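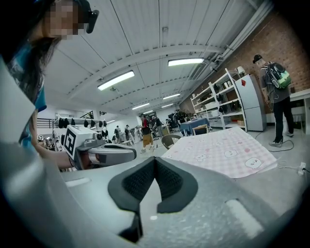 # Bollwood Table Linens

Welcome, and thank you for stopping to read this before you open the folders! I know most people skip the README and go straight for the files, and I have done the same plenty of times, but the notes below will save you a good deal of puzzling, especially over the names of the cloths.

Bollwood is a collection of notes on everyday tablecloths - the kind that live on a kitchen table and get wiped down after breakfast. It began as a list I kept for myself, mostly so that I would stop buying the same gingham twice, and it grew once Jingyi Ye offered to sort out my spelling and my folder names (I am forever grateful, and so is anyone who has to search this thing). It now holds 288 entries. We like the cheerful ones best: checks, fruit, cartoon animals, anything a child would pick out at the store.

## What's in the folders

- `cloths/` has one short text file per cloth, with colors, pattern and any notes on the fabric we were sure of.
- `motifs/` has the list of printed figures and the words we use for them.
- `care/` has washing and storage notes, 54 of them at last count, some only a line long.
- `rerum.csv` is the main index. The name comes from Rerum, the old notebook where all of this was first written down, and it stuck.

## How we describe a cloth

Start with the ground, meaning the background color or check, and only then go on to what is printed over it. The pink cloth at the top of this page goes in as:

 ground: check, pale pink and white
 main motif: cartoon animal faces, white
 small motif: pink
 fabric: not recorded

We put "animal" and leave it there unless we know for certain which animal the maker had in mind. I once spent a whole evening arguing with Daiane Holanda over whether a face was a bear or a very round cat, and we both went to bed cross. Small ears settle nothing! If the packaging names the character, copy the name into the `label` field exactly as it is printed. If there is no packaging, leave the field blank.

Sizes are given in inches, measured flat along the hem. Please don't stretch a cloth to make the corners match. Plenty of them came off the roll a little crooked and it's nice to have that on record too.

## Color words

We use everyday names and keep the list short. "Pale pink" covers everything from ballet slipper to a red that has faded in the wash, and "pink" is for anything you would notice from across the kitchen. An earlier version had "blush," "rose" and "shell" as well, and Jingyi went through all 644 color fields to fold them together, so please don't bring them back.

## Known gaps

- Fabric is missing for a good part of the early entries. Cotton and coated cotton look very much alike in a photo, and I wasn't careful about touching and noting in those days.
- Round cloths are thin on the ground. Daiane is adding hers from the Berkora box, bit by bit.
- Entries filed under Bassey have 3 different spellings of "scalloped." I know. I'm getting to it.
- Some cloths are listed twice, once from each side, when the print shows through and looked nice enough both ways that I couldn't choose.

## Adding your own

New cloths are very welcome, and you don't need a perfect one. Stains, pulled threads and a missing corner are all fine as long as they go in the `condition` field. Copy `cloths/_blank.txt`, fill in what you know, and leave the rest empty. A picture with the cloth on its table is lovely to have - the way a pattern falls at the corner is hard to put into words, and a big face near a corner looks quite different once the edge drops away under it.

## Changes

**January 18, 2020** - Color words merged. Motif list put in alphabetical order. Two gingham entries that were the same gingham are now one.

**July** - Care notes moved into their own folder. Added a field for napkins that match, after several requests from Daiane.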